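Another Island, Another Body

16 Apr 2018

I finished Flenness last night and I'm still cross about it. It was sold to me as the crime novel that would keep me up until dawn, and it did keep me up until 2, mostly because I kept checking how many pages were left.

The setup is fine. A ferry pilot is found dead on the island of Wollow, the phones go out, and a detective with a bad knee has to work out which of 12 guests is lying. I've read this book before. So have you. That wouldn't bother me if the clues played fair, but the one that matters (the tide table) doesn't turn up until chapter 31, long after the detective has started acting on it.

I went back and checked. I reread the boathouse chapter twice, looking for any hint that she'd seen the table, and there isn't one. A reader who guessed the killer before then was guessing.

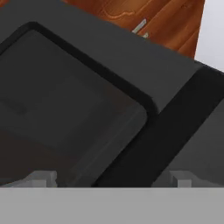
Dark gray block with a rounded inset, computer render.

The online store page has more than 4000 ratings, nearly all of them glowing, and I don't know what to do with that. A lot of them say "twisty." I'd like to know which twist they mean. The second will? The sister was described as "careful with paper" on page 8, and after that I just waited for her to forge something.

I'll give the author the weather. The storm chapters are good — wet, noisy, a bit mean — and the ferry office felt like a place where people really worked. The dialogue is another story. Everyone on Wollow talks like a lawyer.

There's a sequel due in May called Furnness, and the sample at the back opens with a body in a lighthouse. I won't be preordering. I've got the Uchida paperback from the library sale to get through first, and its cover promises "a shocking final page." We'll see. I've been promised those before.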